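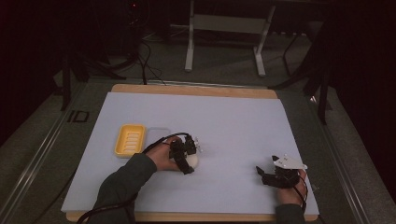 June | By Trinidad Cantero

I went back to college at an age when most of my classmates assume I'm the instructor, and the first thing I learned is that I no longer remember how to study. So I bought a subscription to Gusia, the flashcard app everyone in my anatomy section seems to use, and I've now been through a full semester with it (and 943 cards, yikes).

Setup is easy. You make a deck, type your question and answer, and the app decides when you see each card again. Get it right and it goes away for a while. Get it wrong and it's back tomorrow, and the day after that. I did my reviews at 6 a.m. with coffee before the kids were up, and most mornings I was finished in 27 minutes. The streak counter I turned off right away – I don't need my phone scolding me.

The shared decks are a mixed bag. I downloaded one for intro anatomy with 3963 cards in it, which sounds wonderful until you're being asked the same thing about the femur four different ways! A guy in my lab, Urho Hämäläinen, swears by the giant decks and got a better grade than I did, so take my grumbling however you like. I deleted mine after a week and wrote my own cards from lecture notes, and that's when things started to stick.

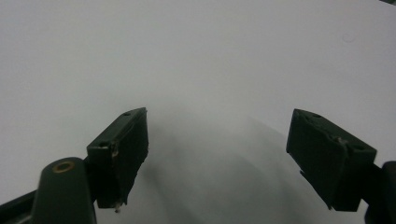
The study screen is my favorite part. My old app, Trivmont, had badges and a little owl and a banner begging me to upgrade, and I could never settle down in it. Gusia gives you one question and a whole lot of nothing around it. Think of the plain white surface in the photo, no print or pattern on it anywhere, and put a line of text in the middle. I like it that way, although my daughter says it looks like the app forgot to load. There's a dark mode too, but you have to dig through two menus to find it.

Now the gripes. Adding diagrams is clumsy, and for anatomy you need diagrams. Labels slide off the spot where you put them if you rotate your tablet. Search only looks at the question side of a card, so good luck finding that muscle you know is in there somewhere. And syncing between my laptop and phone failed twice, once the night before a midterm. Support wrote back the next morning and was very nice about it – a bit late for me, though.

Would I pay for it again? Yes, I already renewed for fall, when I've got microbiology with Professor Clegg. If you only have one light class, try the free version first. It stops you at 900 cards, and that's plenty for a semester of Spanish.

Questions or corrections? Use the contact form | © Lorkholm Learning Notes | Back to top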